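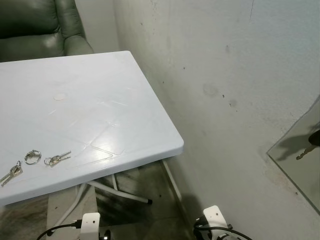

Slide 2: keys by the table rim, grippers down low

Hi, I'm Johanna Thaler. I look after the two-arm cell at Hebden, and today is mostly cables and fingers — the dull stuff! Every 204 runs I check the white housings for play and follow each black cable by hand, slowly, right back to the base.

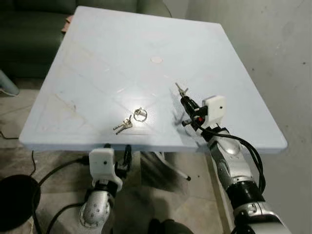
Slide 3: right arm over the table, cables looping out past the wrist

Leave slack at that wrist. Amado Umali likes less than I do (ask him later).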